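# Braswood furniture fair, quick notes

Typing this up on the train, so excuse the mess. Doors at 9, hall already warm by half past. We went for the bedroom rooms mostly, chairs and lighting can wait till next time. 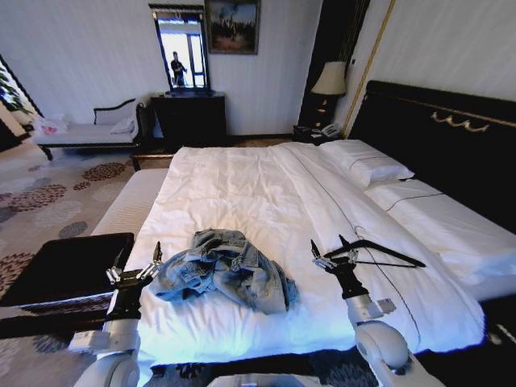
Vestico first. They do whole rooms instead of rows of stock, which I like -- you get a feel for how much space is left once the bed's in. Tall black padded headboard, gold scrollwork up near the top. Too much for me, but my sister would have it in a second. White duvet, white pillows with thin grey piping. Piping is the bit I'd copy. Cheap to do and it stops plain white looking like a hospital.

White bench with the quilted top: yes. Would be grubby in a week at ours. Black dresser with the tall black-framed mirror over it, good pairing, want somethign like that for the back room. Denim jacket and a black hanger on the bed, so naturally I started thinking about closets, and we've got no closet space at all.

Tarigan next, 3 rooms, all beige. Bench there was $298, asked twice to be sure. Nice weight to it, wobbly feet. Their full bedroom set came to $1,473 without the mattress. Delivery 6 weeks and they wouldn't budge.

Zudex was mostly handles and hinges. Stayed longer then I meant to. Soft-close drawer runners, got a leaflet.

Lunch was bad. Coffee fine -- get it from the cart by the side door, the line inside is hopeless. Parking lot full by 11, so take the train.

Still to do: measure the back room, ring Tarigan about the feet.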